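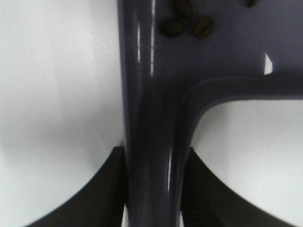
November, past 11 at night. Quick one before bed.

Saw Wemis at last. The Fakhoury was packed, had to sit in row two with my neck bent back the whole time. Bình saved me the aisle seat, bless him. Two hours ten and I only checked my phone once. Songs are so-so, first half drags (the whole train station bit, why), but the sister's story – I cried. Properly. Bình pretended not to notice and passed me popcorn.

Sławomir hated it of course. Says the director has been making the same movie since Plandell and everyone's too polite to say so. We argued all the way to the bus. He hasn't even seen Plandell all the way thru, he fell asleep at his cousin's!

Paper says it opened on 300 screens, and 89 of them sold out the first night. Believe it. Line for the late show was out the door when we left.

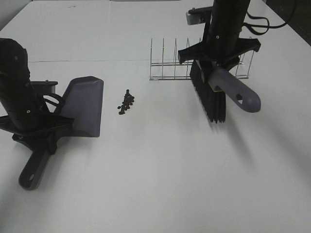
White table, black arm.

Need to do: write up my review for the newsletter, 10 lines max, keep the ending out of it. Ask Bình for the name of the actress who plays the aunt. She was in Biner too, I'm almost sure, the one with the lawyer. Find my scarf – maybe under the seat?? Call the theater before work.

Still have that last song in my head and I didn't even like it. Going again with Mom if she's up to it, matinee, cheaper. Lights out.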